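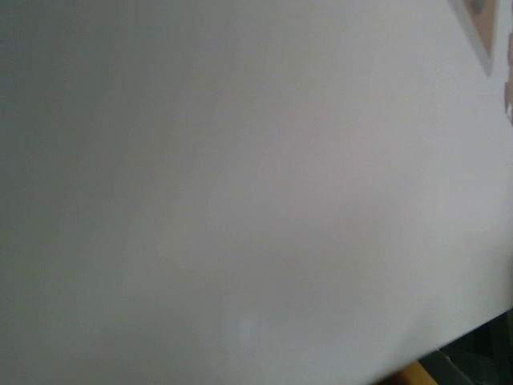
Repainting our hallway and the touch up paint doesnt match, how do I get it even? House is a rental in Pudgate, landlord left half a can in the basement labeled "white" and thats it. No code, no brand. Did the scuffs by the coat hooks in March and they dried way too bright, like little squares. Now I'm scared to touch the rest. What makes it harder is I can't even tell what color white is. Look how much one flat white surface changes, grayer and sort of greenish on the left, then a tiny bit pink in the middle, then almost pure white up in the right corner. Same thing on my hallway wall all day long. So do I match the gray part or the bright part?? Need this done before the 23rd April walkthrough. Thx
posted by hallwayhelp_1208

Liudmyla Antoniuk
Neither. You match a chip, not the wall by eye. Cut a piece about the size of a quarter out of somewhere hidden, behind a switch plate is good, go just deep enough to get the paint and a little of the paper. Take it to a paint counter and have them scan it. The shading in your picture looks like plain old light to me, it goes from one tone to the next real soft with no line anywhere. A bad touch up has an edge. If you can see an edge its paint, if it fades its light.

Also your squares might be sheen and not color. Old can that sat = flat stuff settled on the bottom. Did you stir it? I mean really stir, 3 minutes, scrape the bottom. If they only show up when you stand to one side its sheen for sure.

For the squares you already have: sand lightly, 220, wipe, let dry, then roll the whole wall corner to corner. Dont dab. Small foam roller leaves a different texture than whatever was used before and you'll be chasing it forever. One wall only, corners hide the change.

zitow_dan
just paint the whole thing lol. a gallon is cheaper than your deposit

Trememmont1246
Agree on the chip. Only thing I'd add, turn off the hall bulb when you check it. We had a warm bulb at one end and daylight at the other and I bought two wrong whites before I figured it out. Put a test patch on a piece of cardboard, let it dry overnight, tape it up at both ends of the hall and look in the morning and again at night. Wet paint lies. And ask the landlord for the name of the paint, mine had it in an old email the whole time, took him one minute to find.

hallwayhelp_1208
ok did not stir for 3 minutes. more like ten seconds. going to try that on cardboard first then the chip. will tape it by the coat hooks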